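Teaching the planner to change its mind

Sep 1, 2022

I've been promising a few of you a proper write-up of the replanning work since before winter, and I kept putting it off on the grounds that I'd wait until it was finished. It isn't finished. But my tea is hot, the dog is asleep on my feet, and the test suite is taking its sweet time, so let's have a go at it.

For anyone who's wandered in new: I write the motion and task software for a small tabletop manipulation project called Ellura. Siamak Dehghan does perception, Mahsa Kazemi does nearly everything that involves talking to the hardware without it sulking, and I sit in the middle with the planner, which takes what Siamak's side believes about the world and turns it into something Mahsa's side can carry out. The job we've set ourselves is tidying a play kitchen. Bowls, cups, plates, pretend fruit, all the things that end up strewn about when small people have been running a café. It's a lovely problem because it looks like nothing, and every last piece of it is fiddly.

Where we were at the start of the year

The old planner was a very earnest thing. It would take one good look at the table, build a complete plan for every object (pick this, put it there, pick the next one), and then march through the list from top to bottom. On a tidy table it was wonderful to watch. I was quite proud of it, and I showed it to my mum.

The trouble was that it only ever looked once. If a cup got nudged while the arm was going for a bowl, every later step that mentioned the cup was working from an old position, and the fingers would close with great confidence on a bit of air. It would then carry the air over to its destination, set the air down gently, and tick the step off. Mahsa used to clap.

My first fix was the lazy one, and I'm a bit embarrassed by it now. I made it look again after every step and build the whole plan from scratch. That cured the air problem on the first day. It also introduced what we came to call dithering. Two objects would be near enough the same cost to pick up, the estimate of one would shift by a hair between looks, and the planner would change its favourite. Off it would go towards the banana, have a fresh think, swing back to the strawberry, have another fresh think. I once stood there and watched it do this for long enough that my toast went cold, and then hard.

Keeping the bits that are still true

What I should have done from the beginning, and what I've spent most of this year on, is plan repair. The idea is an old one and I claim no credit for it. Each step in a plan now carries its own little list of things it relies on. "Pick the mug" relies on the mug being within a certain distance of where we thought it was, on the approach path being clear, and on the gripper being empty. After each new look, I go down the plan and check those lists. Steps whose assumptions still hold stay exactly as they are. Only the broken ones get thrown out and rebuilt, along with anything hanging off them.

It sounds simple written down like that. Deciding what counts as "still true" has been a long slog, though. If the tolerance on an object's position is too tight, you're back to dithering, and if it's too loose you're back to carrying air. For a while I had a single tolerance for everything, and it was hopeless, as anybody who's ever picked up both a plate and a raspberry could have told me. A plate that has slid by a thumb's width is still perfectly graspable if you're going for the rim. A raspberry that has moved that far might as well be in another suburb.

So the tolerance now belongs to the grasp. When the grasp generator proposes a way of picking something up, it also has to say how wrong the position can be before that grasp stops working. We get that by jiggling the object in simulation and seeing when it falls out. We run 111 jiggles per candidate, a number with no deeper meaning than that Siamak typed it one afternoon and it worked well enough that we've been superstitious about changing it.

The world the planner has to put up with

I don't want to give the impression we test on a neat grid of objects, because that's where I went wrong last year. Mahsa's rule for a test layout is that if it looks arranged, you have to mess it up again. She'll happily put something large and awkward on the table purely to see what the planner makes of it.

What I like about a layout of this sort is how many different kinds of trouble it offers. The black case is the big one. It's tall enough to matter for the path, it has a handle poking out over the table, and there's a plush ketchup bottle lying on top of it, so the surface you'd call "the table" is no longer the only surface with something on it. My old planner assumed everything rested at one height. I'd written that assumption in so early that I'd forgotten it was one, and it took me most of a week to dig it out of the nine places it had crept into.
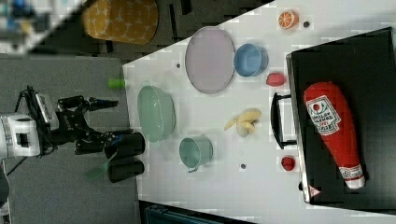

The three things I'd do sooner next time

I've been asked a couple of times for advice by people starting out on something similar, and I always give a rambling answer, so let me try to ramble in an orderly fashion.

First, log the reasons. For months I logged what the planner decided and never why. I could see that it had dropped a step, and then I'd have to rerun everything to work out which assumption had failed. Now every dropped step writes one plain sentence: which assumption, what it expected, what it found. Reading a run back is like reading somebody's slightly anxious diary. "Expected cup near previous position. Cup has moved. Abandoning grasp." I've grown fond of it. I wrote a small viewer called Gornov that lines those sentences up against the wrist camera recording, and it has saved me more hours than anything clever I did in the planner itself.

Second, make "I don't know" a proper answer. The camera rides on the gripper, so when the arm goes in close for one thing it stops seeing plenty of others. For ages, an object that wasn't in view was treated the same as an object that had gone. You can imagine the carry-on. The arm would lean in towards a bowl, lose sight of the far side of the table, conclude that half the fruit had been stolen, and rip up the plan. Siamak and I had a long talk about this over a curry, and the upshot was a third state. An object is now seen, or missing, or simply not looked at lately, and that last one leaves the plan alone until the step is nearly due. Then the planner puts in a quick glance before it commits.

I can't overstate how much calmer the arm became after that change. It used to move like someone who's lost their keys.

Third, charge rent for changing your mind. Even with repair working properly, there are times when a new plan is a tiny bit better than the old one, and you really don't want to switch for the sake of a tiny bit. So a new plan has to beat the current one by a margin, and the margin goes up the closer the fingers are to closing. Early on in a reach, swapping is cheap. Late in a reach, you'd better have a very good reason. The margin is a ramp with 2 knobs on it, and I've resisted every temptation to add a third.

Does it work, though?

Mostly! We ran the same set of 30 messy layouts through all three versions: the earnest one, the dithering one and the new one. I was expecting repair to win on success, and it does win, though by less than I'd hoped, and the dithering version was better at finishing than I'd given it credit for. It does get there in the end if you're patient. The real difference is in how long things take. On our worst layout the ditherer needed 53 replans to clear the table, and the new one cleared it with so few that I went and checked the logging was still switched on.

What it's still bad at is anything stacked or leaning. If a cup is sitting in a bowl, the two of them share assumptions in a way my little lists can't express. Move the bowl and the cup's entry is broken, fair enough, but the repair step then tries to fix the cup without understanding that it has come along for the ride. Mahsa wants a proper scene graph, with things resting on other things. She's right, and I've been dodging it because it means reworking how Siamak's side hands objects over. I've run out of excuses, so that's the job for October.

Soft things are the other sore point. The jiggling trick relies on an object keeping its shape when you squeeze it, and plush toys have their own views about that. At the moment I cheat by giving them a very generous tolerance and a firm grip. It's a poor model of a cushy object, but it gets by, and I'd rather spend the time on the stacking.

A few odds and ends

Several of you wanted to know what we're using for the path side of things. It's a fairly ordinary sampling planner wrapped in a layer of our own called Sosero, which mostly exists to cache paths between places the arm visits often. Caching turned out to suit repair beautifully. When most of the plan survives, most of the paths do too, and you only have to recheck them for collisions. If I ever tidy up the code enough to show it to strangers, that's the part I'd start with.

To the reader who emailed about behaviour trees: yes, I did try them, and I got on with them well enough, but I found I was writing the same "is this still true?" check in every branch. Pulling those checks out into the steps themselves was how this whole thing began. I owe you a longer reply and I haven't forgotten.

And for those following the saga of the calibration drift, Mahsa found it. It was a loose screw on the camera bracket. We'd each spent days suspecting one another's maths, and there's been a round of apologetic baking. Siamak's lemon slice was the best of it, and I've asked him for the recipe.

The tests have just come back with one failure, in the glance code, so I'd better put the kettle on again and go see what it's cross about.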